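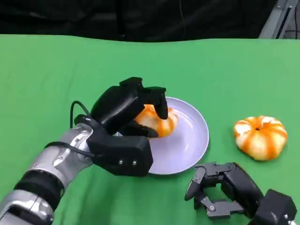

When do the new Arenari farm market hours start? The market opens at 7 a.m. every Tuesday from the first week of March.

Home | News | Markets | Vendors | Contact

Print this page | E-mail this page

March
By Florin Nistor, Trikum press office

Trikum will run the Arenari farm market on a weekly schedule this season, up from twice a month. The site on Ilie Street has room for 20 more stalls, bringing the covered area to 1,480 square meters.

Stall fees stay at $15 a day. Growers who sold at Brillari last fall keep their places if they renew by the end of the month.

"Most of our growers asked for a weekly date," said market manager Ionuț Dobre. Parking is on the north side.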